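The Long Way Around the Kitchen Table
By Lacey Clegg

My grandmother kept her games in the bread drawer. There was never any bread in it that I can recall, only a deck of cards held with a green rubber band, a cribbage board missing two pegs, and a shoebox of odds and ends left over from games whose boards had gone out with the trash years before. When it rained in Alesholm, and it rained a good deal, she would pull the drawer all the way out, set it on the table, and say, "Well, what can we make of this?"

I thought of that drawer again this July, when I went back for the first time in far too long, to spend a week with people who still make up their own games. There are more of them than you might guess. They meet on Thursday evenings over the old shoe repair shop on Trendlow Street, in a long room with bad light and wonderful radiators, and what they play has for the most part never been printed, boxed or sold.

Diarmuid Doherty started the evenings after he retired from the post office. He is a tall, unhurried man who carried mail on the north side of town for 26 years, and he says he invented games in his head the whole time, using house numbers and dogs. (Any dog that barked was worth double. A dog that followed him to the next gate ended the round.) His wife told him he ought to let some of it out before he burst.

"I put a card up in the grocery store," he told me, pouring tea that was nearly black. "I figured I'd get three people, and two of them would be looking for bridge."

He did get the bridge players. They stayed, too, and one of them now makes up the most vicious trading game I have ever lost.

The house favorite is called Lagman, and I wish I could explain it properly. You begin with a handful of pieces, whatever is lying around, and everyone at the table agrees on one rule. Just one! After the first round the player in last place, the lagman, gets to add a second rule, and so it goes until somebody reaches 100 points or the whole thing falls apart under its own weight. Being behind is the most powerful seat at the table, and so people who would cheerfully elbow you out of the way in a game of rummy will sit there scheming to lose by exactly the right amount.

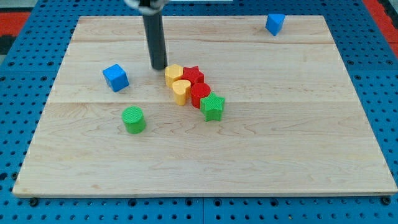

I played four games my first night and was lagman in three of them, which I would like to claim was strategy. My best rule was that you had to compliment the person on your left before you could move. It slowed things down terribly. A woman across from me ran out of nice things to say to her own brother by the second round and had to forfeit a turn, and the two of them laughed until they had to leave the room.

What struck me, driving back to my rented room, was how much of the evening had been talk. Was that fair? Should we try it the other way? Does a heart count the same as a square, or more? At home my kids and I play good games out of good boxes, and when there's an argument we look up the answer. I had forgotten how pleasant it is when there isn't one, and you have to settle the matter with your cousin or your neighbor and then live with it until bedtime.

Diarmuid keeps the rules that people liked on index cards in a filing cabinet. There are 400 of them, in all sorts of handwriting, some of them stained with gravy. I spent a happy morning going through the drawers. "No one may say the word 'blue.'" "Youngest player decides, oldest player may appeal." "If the phone rings, everybody passes their pieces to the right." There is one in pencil that only says "Ask Mom," and he has no idea whose mom was meant.

He has been told he should publish them. He thinks about it, mostly in winter, and then spring comes and he has beans to put in.

As for me, I came home and cleared out a drawer. It had takeout menus in it, and batteries of uncertain age, and now it has cards and dice and a bag of buttons from my aunt — my son has already made a rule about the buttons, and I am losing badly.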